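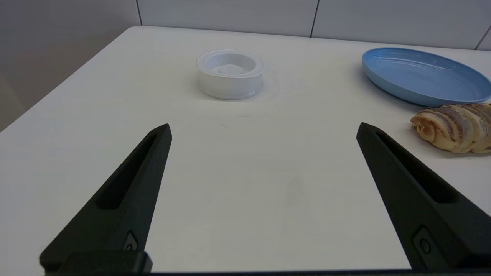

*White holder and blue oval plate, back of the table.*

September 29, 2018. Stanier bench, table reset and object sort.

Long one today, writing up quick before I lose the thread.

Main job was the table. Top had got marked over the summer and the white shows everything. Went over it with a damp cloth, then the Wilolside cleaner at half strength, then dry. Most of it came off. The faint grey smudges towards the middle are still there whatever I do, tried a rubber (pencil eraser) on one and it went lighter but didn't go. Not using anything rougher, it will take the matt off and we'll have a shiny patch for ever. Leave them.

Small pieces kept for the table set:

- round white holder, thick rim, white disc sitting inside
- oval plate, light blue
- small clear plastic case w/ barcode label

Everything else out of the old box has gone back on the shelf, or in the bin if chipped. Two mugs binned. The Plomik bowls are on the bottom shelf, still in paper, don't unwrap them until we've decided on the plate.

Plate: keep. It's the only coloured thing left in the set and it's easy to find against the white. Weighed it, 300 g on the kitchen scale. Rings in the glaze so it does pick up fluff, wipe before use. The rim throws a thin shadow on the table.

Holder: asked myself twice whether the disc should count as a seperate piece. Decided no, one object, one line in the list. If somebody finds it in two bits put it back together and carry on. White on white is a pain from across the room but fine close to. Put it well back from the front edge, it was getting knocked by sleeves.

Old list ran to 1,175 lines, which was silly, half of them were the same things under different names ("dish, blue", "blue dish", "plate oval"). Merged the obvious ones, now 1,039. More to go. Gebreyes sheet has its own numbering and starts at 3,627, so do NOT renumber ours to match till I've checked with them which is the master.

Back to the table after the break and tried the little case, with the plate and a few other things still out.

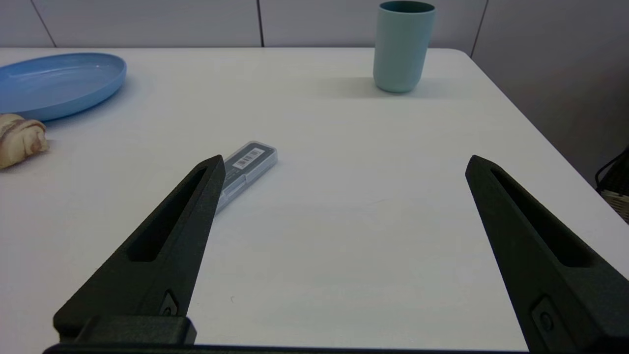
*Clear case on the diagonal, barcode label at the upper end.*

Looks like a pencil lead case or some sort of refill. Entered as "case, clear, small" for now, because the last person put "leads" and the one before put "box thing" and neither helps anyone searching. There's a dark insert inside that you see through the plastic, so the label does the work of telling you which end is which. Leave the label on please. We peeled one in March and the glue was on there for weeks.

Edges catch the light a bit. Not a worry, but worth knowing if you're trying to judge where the side is by eye.

Table still has a few tiny dark specks. Haven't worked out if that's grit or marks in the surface, forgot to run a nail over them. Tomorow.

To do:

- check specks
- more of that cleaner, bottle nearly out
- finish merging the list, start at D
- box lid for the set, the present one doesn't shut
- reply to Gebreyes re numbering

Cloths are in the sink, soaking.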